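Open day at the Imhof linen mill, Unden

So I finally made it to the Imhof mill! I'd been meaning to go since May, when my neighbor Leonie Brunner came home with a bag of dish towels and would not stop talking about them, but it only opens to visitors a few times a year and I kept missing it. The bus from Ileck lets you off at the bottom of the hill and then it's a steady climb past the church. Wear real shoes. I didn't.

The date over the door is 1729, and you believe it once you're inside, because the floor slopes so much that I kept drifting toward the windows. Balthasar Imhof took our group around. He's the kind of guide who forgets he has a group. He'd get going on flax (it gets pulled up by the roots, did you know that? I thought they cut it) and then wander off through a door still talking, and we'd all scramble after him.

The weaving room was the best part for me. Only 3 of the looms were running and it was already so loud that Balthasar gave up and just pointed at things. You feel it in your teeth. A kid next to me had her hands clamped over her ears and the biggest grin on her face. I stayed until they shut down for lunch and then my ears rang all through my soup.

Speaking of lunch: potato soup, rye bread, and a plum cake that was gone by the time I went back for more. I sat with Tamás Fekete, who had come a long way to ask about loom parts and was pretty annoyed that the man he needed was on vacation. We complained together and it was very nice.

After lunch came the finishing rooms, where it's much quieter. New linen is stiff, almost like paper, and it takes a lot of washing and pressing before it gets that soft, heavy drape.
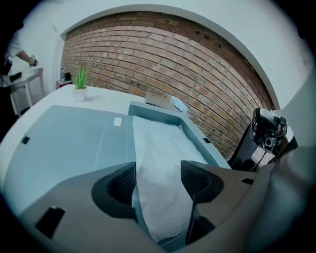 Burgi Mösli runs the hemming table and she let us feel the same cloth at different stages. I would have guessed they were different fabrics altogether. She says never use fabric softener on it, and she says it like she means it. I've been using fabric softener for years, so I kept my mouth shut.

The shop is small and they take cash only, which I wish the website had mentioned. I had enough for two towels and a bread bag. The tablecloths are gorgeous and way out of my price range. Seconds are in a basket by the stairs, so look there first, I found it on my way out when my wallet was already empty.

The last bus down is at 6 and it was early.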